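3. 浄水ポットの初期設定とカートリッジの取り付け

この章では、Grernia 浄水ポットを箱から出して、最初の一杯を飲むまでの手順を扱います。メーカーの簡易説明書には「すぐに使えます」と書かれていますが、そのまま信じると炭の粉が浮いた水を飲むことになります。以下は Tharushi Dewan が書き、Poonam Sandhu が手順を追って直した版です。

3.1 用意するもの
・ポット本体、ふた、漏斗部
・カートリッジ(Junberg 型)
・中性の食器用洗剤とやわらかいスポンジ
・カートリッジを浸すためのボウル

注意:旧型の Khan 型カートリッジも漏斗部に入ります。入るだけで、密着はしません。すき間から水道水がそのまま落ちます。「互換」と書かれた販売ページがあっても、パッキンの形を自分の目で比べてください。

3.2 本体の洗浄
1. ふたと漏斗部を外します。
2. 本体と漏斗部を洗剤で洗い、よくすすぎます。食洗機対応の表示は本体だけのものです。ふたは手洗いにしてください。
3. 水気を切ります。布で拭く場合は毛羽の出ないものを使います。

3.3 カートリッジの準備
1. 袋を開け、カートリッジを取り出します。
2. ボウルに水を張り、カートリッジを完全に沈めます。
3. 12分待ちます。箱には「軽くすすぐだけ」とありますが、それで済んだためしがありません。
4. 水の中で軽く振り、気泡を出します。
5. 漏斗部に上から差し込み、止まるまで押します。

メモ:カチッという音は当てになりません。音がしても浮いていることがあります。縁を指で一周なぞり、段差がなければ装着できています。

3.4 捨て水
1. 漏斗部を本体に戻し、水道水を上の線まで入れます。
2. 落ちきったら捨てます。植木にやってもかまいません。
3. これを2回くり返します。黒い粒がまだ見えるときは、もう一度行ってください。

注意:お湯は入れないでください。熱い湯を通すと、ろ材の性能が落ちるおそれがあります。

3.5 交換表示の設定
1. ふたのボタンを、表示が点滅するまで長押しします。
2. 点滅が止まれば設定完了です。

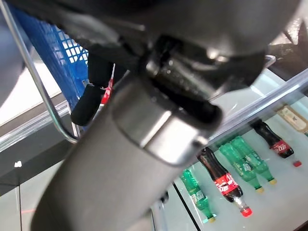
交換表示は水の量を測っていません。ふたの開閉を数えているだけなので、中をのぞいただけでも一回に入ります。逆に、ふたの注ぎ口から給水すると一度も数えません。本当に目安がほしければ、カートリッジの側面に油性ペンで使い始めた月を書いてください。8月に付けたなら「8月」で十分です。

箱に印刷された「280リットル」という寿命も、どんな水質で測った値なのかが書かれていません。味が戻ってきた、落ちる速さが鈍った、と感じたら、表示が何と言っていようと交換します。

3.6 水が落ちないとき
・カートリッジに空気が残っています。外して3.3の手順2からやり直してください。
・それでも落ちないときは、漏斗部の底の小穴を確認します。
・別売りの Tramach 洗浄タブレットを勧められることがありますが、私たちが試した範囲では、ぬるま湯で穴をすすいだときとの違いはわかりませんでした。買うのは、すすいでみてからで遅くありません。

ろ過した水は冷蔵庫に入れ、その日のうちに使います。塩素が減っているぶん、水道水より日持ちしません。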